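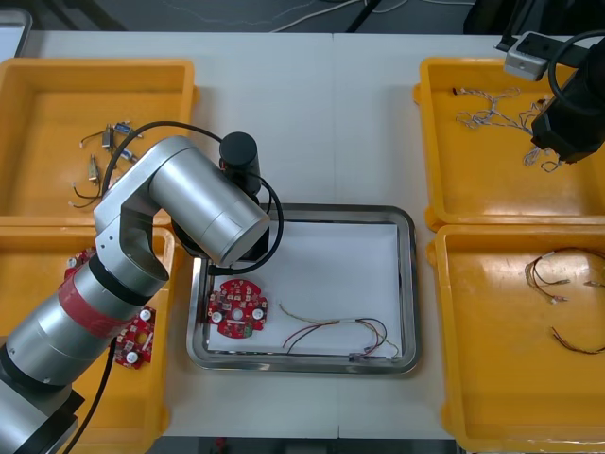 Tralton, 27 January 2026

How to set up a kit-sorting test for two arms (and find out if it's worth doing)

Quick one, as I keep getting asked by small shops whether an arm can do kitting yet. Putting the right bits in the right tray for the next person to build with. Short answer: sometimes, slowly, with somebody nearby. Longer answer is to test it yourself on your own parts. Takes a day if the arms are already bolted down.

What you need

Two arms with grippers. Four shallow bins, all the same. One metal tray for the middle. Plain white paper. A fixed camera looking down at the lot. A stopwatch and a notebook, don't skip the notebook.

Step 1. Lay out the bins

Two on the left, two on the right, tray between them. One sort of part per bin. Ours are yellow, which is handy as it shows up well on a white table. Check each arm can get to the far corner of its own bins AND to the middle of the tray. Do this with the power on low speed and your hand on the stop button.

Mark the bin corners on the table in pencil. They creep.

Step 2. Line the tray

Shiny steel is horrible for cameras. You get bright streaks on the rim and the software thinks they're wires. Sheet of paper on the bottom, flat, trimmed so it doesn't ride up the sides. Change it when it gets grubby.

Step 3. Pick your parts, easy to nasty

Start with something flat and stiff. A round circuit board is about as kind as it gets. Then something small with leads on. Then a wire harness. Leave bundles of loose cable till last, they are the real exam.

Don't tidy the bins first. Tempting, I know. If you lay everything out in neat rows you're testing your own tidying and the arm will look brilliant until the day you go home.

Step 4. Empty tray, then go

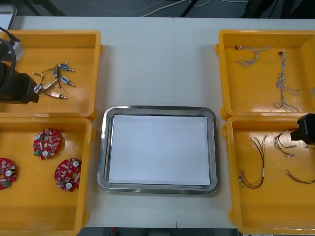 Every run starts from the same point or your numbers mean nothing. Bins filled, tray clear, both arms over their bins, then start the clock. Have a look at the bins before each run and write down anything awkward. Boards spread out with none overlapping, like the three red ones bottom left, is an easy start so mark it easy. Small parts bunched up with their wires crossing, as in the bin above them, mark it hard. You will want those notes later when one run goes fine and the next one is a mess.

Step 5. Score it

Keep it simple. Right part, in the tray, nothing else dragged along with it = pass. Anything else = fail. If you have to reach in and help, fail, even if it was "nearly there". Nurhan Tekin at Toprak scores half points for near misses and I think she's too soft, but pick one way and stick with it.

Do at least 70 picks per part type. Fewer than that and one lucky streak fools you. We did 256 over all four bins.

Step 6. Read the results

Write the pass rate per bin, not one big total. Our total was 77 per cent, which sounds alright untill you split it up. Boards nearly all passed. Harnesses so so. The loose cable dragged the whole lot down, mostly two coming up together.

Also time it. A person at our bench fills a kit quicker than the arms do, by a long way. But the person also gets bored and wants lunch. If you need 1000 kits and don't mind when they're ready, the sum changes.

If it keeps failing

- picks up two at once: fewer parts per bin, try that before touching any software
- misses flat parts: gripper tips not low enough, drop them a hair at a time
- harness falls out on the way: grab nearer the connector, move slower
- the arm's own cable gets in the way: tie it back further up and leave slack at the joints
- was fine yesterday, isn't today: check teh lights, then the pencil marks

So can they do it yet?

For stiff parts in shallow bins, yes, I'd let it run with somebody in the room. For wires, no. Not on a job where a missing harness stops the line. Vesela Lazarević ran a similar layout at Graleson and ended up splitting the work, arms on boards and people on cable, and we've gone the same way for now. We'll re-run the cable bin in April with softer finger tips and I'll add the numbers to this page.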